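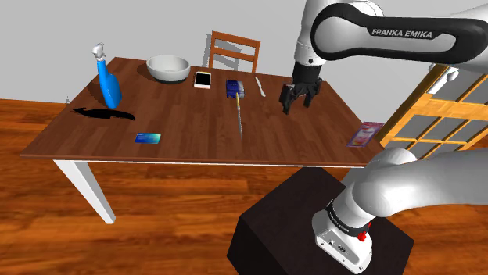

A task planner works from a symbolic state, and the first question in this unit is how that state is obtained from a continuous world. In the simulator used for this course, the planner does not receive meshes or joint angles. It receives a list of named objects, a list of facts about them, and a goal. The tabletop workspace is a suitable starting case. A bowl, a smartphone, a spray bottle and a credit card each become a symbol with a type, and the arm becomes one more symbol whose gripper is either holding something or free. With the fingers open above the table, the fact recorded for the gripper is free(gripper). The shape of the knife blade does not appear in the symbolic state at all. It is kept in the geometric layer, which is consulted only when a motion must be checked.

Unit 8: From Symbolic Plans to Executable Motion
Fernwood Institute, Robotics Software Sequence
Prepared by Oratile Moodley and Eckhard Reuter

1. Scope of the unit

Students are expected to have completed the units on kinematics and on collision checking. This unit covers the interface between the task planner and the motion planner, the handling of failure between the two, and the use of the gripper view during the final part of an approach. Grasp force control is treated in the following unit and is not examined here.

2. State and operators

An operator has parameters, preconditions and effects. For the pick operator, the parameters are an object, a grasp pose and an arm path. The preconditions are that the gripper is free, that the grasp is valid for the object, and that the path is free of collision. The effects are that the gripper holds the object and that the object is no longer supported by the surface.

The first precondition can be tested by looking up a fact. The other two require a computation that may be slow and may fail without proving that no answer exists. A sampling-based motion planner that stops after its time limit has not shown that the path is impossible. Students should keep this distinction in mind when reading solver logs, where both outcomes are often printed as "no path."

3. Grasp candidates

The course software, Iro, generates grasp candidates offline for every object model and stores them in the object's own coordinate frame. At run time each candidate is transformed into the world frame and passed through three filters in a fixed order: inverse kinematics, collision at the grasp pose, and collision along the approach.

In the reference run supplied with this handout, the generator produced 463 candidates for the selected object. After the filters, 169 remained. The log lists the filter responsible for each rejection, and students should consult it before changing any planner setting.

Flat objects deserve separate attention. A thin item lying on a surface leaves little room for a fingertip on either side, and a grasp that is sound in free space is often rejected at the second filter. Lowering the collision margin will admit more candidates, but the margin also covers errors in the estimated pose. Any change to the margin must be reported with the results.

4. The final approach 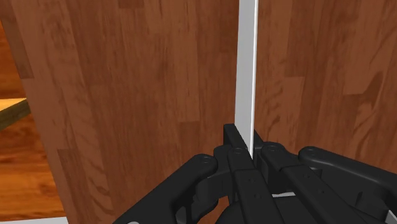 The motion planner delivers a path to a pre-grasp pose. From that pose the controller moves along a straight line in the tool frame at reduced speed. Iro updates the target pose during this segment from the wrist camera, provided that the new estimate lies within the tolerance stated in the configuration file. An estimate outside the tolerance is discarded and counted. After 3 discarded estimates in succession, the controller stops and returns control to the task planner.

Two matters should be noted. First, the links of the gripper occupy part of the wrist view, and the pixels they cover must be masked before the pose estimator is called. The mask depends on the finger opening and is recomputed whenever the opening changes. Second, a surface with a repeated texture, such as wood grain, can yield many similar feature matches. The estimator may then report high confidence in a pose that is shifted along the pattern. Depth edges are a more dependable cue in such cases, and the configuration file allows them to be given greater weight.

5. Returning failure to the task planner

When a motion fails, the task planner needs more than the word "failed." Iro returns a record with the operator name, its parameters, the stage at which it stopped, and, where known, the object that caused the obstruction. The planner adds the obstruction as a fact and searches again. In this way a plan to pick up one object may be extended with a step that first moves another out of the way.

Mandla Buthelezi's notes on the Skerkdale solver, available on the course page, give a full trace of this process and should be read before the laboratory session.

6. Laboratory assignment

Load the tabletop scene and run the planner with the default settings. Save the log. Repeat the run with obstruction facts turned off, and explain any difference in the two plans. Then select one object, report how many of its grasp candidates survive each filter, and state which filter removes the most.

Reports are submitted through the Nkosi portal and must include the configuration file. Questions on the simulator should be directed to Themba Makhubela, and questions on grading to Jacobus Coetzee.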